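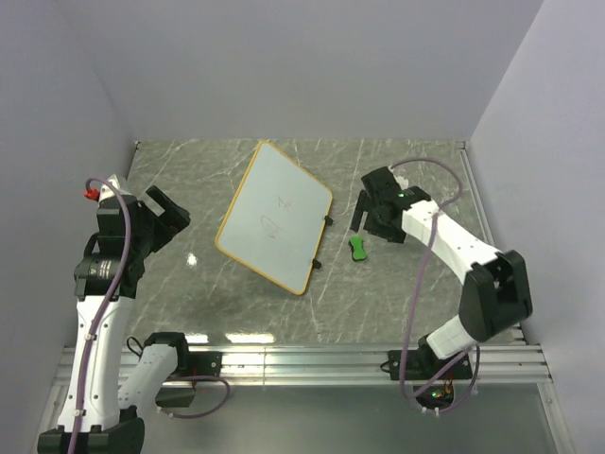
Left arm on the front rail, with its purple cable.

Section 4: Setting up review alerts for a film or an actor

Purkico can send you a message when a critic writes about a title you follow. It works well enough for big releases. For small films, expect gaps, whatever the welcome screen promises.

1. Open your watchlist and pick a title. If two films share a name, check the director before you go on.

2. Choose Alerts, then Critics. The Audience option is switched on by default. Switch it off unless you want every passing grumble sent to your phone.

3. Set the minimum number of reviews. The default is 14. We use 30, as early scores swing wildly and the first reviews often come from people who were at the premiere party.

4. To follow an actor, type the full name, accents included. A search for "Gavrila" will not find Gavrilă.

5. Press Save, then Send test. The test message may take a few minutes.

Note: The "mood score" is a guess made from the words in a review. Dinesh Nair tried it on 19 write-ups of the prison comedy Durcombe, and it marked the sarcastic ones as glowing. Read the review itself before you quote the score to anyone.

Note: Interviews are counted as reviews if they carry a star rating anywhere on the page. Purkico says this will be fixed in September. We have heard that before – leave the Interviews box unticked for now.

Caution: Removing a title from your watchlist also deletes its saved reviews. There is no undo. Export them first from the Archive page, which holds up to 500 items and drops the oldest without a warning.

6. If no alerts arrive, look under Blocked sources. The Rundcombe festival pages end up there after most updates and have to be let back in by hand.

Checked by Geetha Raju, 13 July 2023. For shared watchlists, go to Section 5.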